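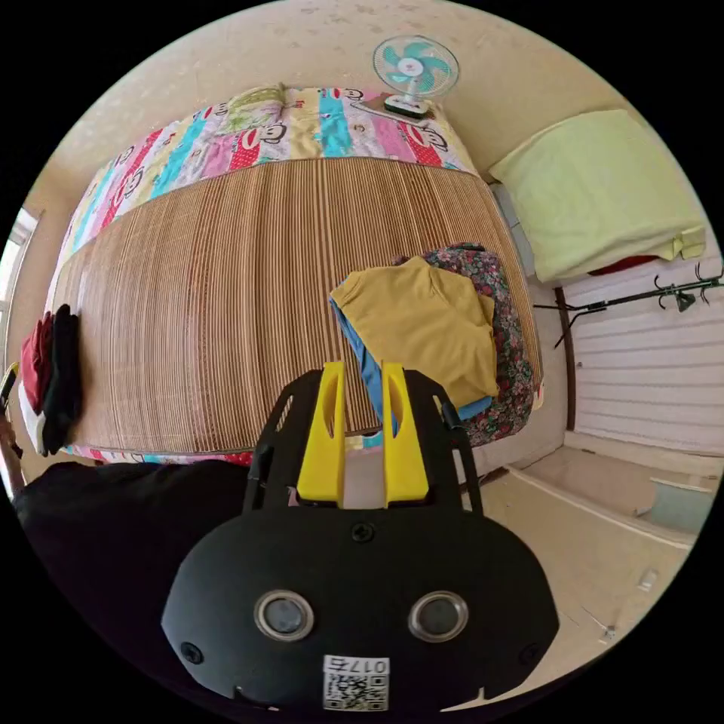
Figure 2. A bed in one of the homes covered by the study.

3.2 Bedroom temperature and bedding choice

The second part of the household survey dealt with the bedroom at night. We had expected heating habits to follow income and the age of the building, as they did for living rooms (Section 3.1). For bedrooms the link was much weaker. Many households that kept a warm living room left the bedroom unheated all winter, and said they would do so whatever the price of fuel.

Of the 3,000 households contacted in Mocanu and Ornuro, 863 returned a complete questionnaire. Replies came by post and through interviews carried out by Paraschiva Onu and Valentin Ardeleanu, who also placed temperature loggers in 75 of the homes. Loggers were set on a shelf or chest of drawers at roughly the height of the mattress, away from windows and outside walls. They recorded air temperature every ten minutes. Where a household moved the furniture during the winter, the logger was moved as well and the change was noted in the diary.

The questionnaire asked when the heating was turned on and off, whether the window was opened at night, and what was used on the bed. This last question gave more trouble than any other. In the pilot we offered a choice between light, medium and heavy bedding, and people in the same household often gave different answers for the same quilt. The final version asked for each layer separately, with its filling if known. Respondents were also asked which layers were added or taken away in the course of the night. Wool blankets were often left out of the written replies because people thought of them as covers for the daytime – the interviews picked up most of these.

Three patterns came out of the diaries. The first group heated the bedroom for a short time before going to bed and then turned the radiator off. The second kept a low, steady heat through the night. The third did not heat the room at all and relied on bedding, in some cases with a hot water bottle. Older respondents were found in all three groups, which goes against the view in earlier regional work that cold bedrooms are mainly a matter of age.

Window opening cut across the groups. Households in the third group were the most likely to sleep with a window ajar, even in January, and gave fresh air as the reason. In the second group windows were mostly kept shut, and complaints of damp on the inside of the glass were common. We did not measure humidity, so these complaints can only be reported as given.

Shared beds need a separate note. Where two people slept in the same bed and disagreed about warmth, the usual answer was a second quilt or an extra blanket on one side. Very few changed the heating. The thermal comfort models in general use assume a single sleeper under an even cover, and it is not clear how far their results can be applied to such cases. Horațiu Vasiliu is preparing a fuller treatment of this point using the diary entries from Ornuro.

The logger data have one clear weakness. Air temperature at the height of the mattress says little about conditions under the covers, and two rooms with the same reading may feel very different to the people sleeping in them. We therefore use the readings only to check the heating times given in the diaries, and the comfort scores in Section 4 rest on the questionnaire alone.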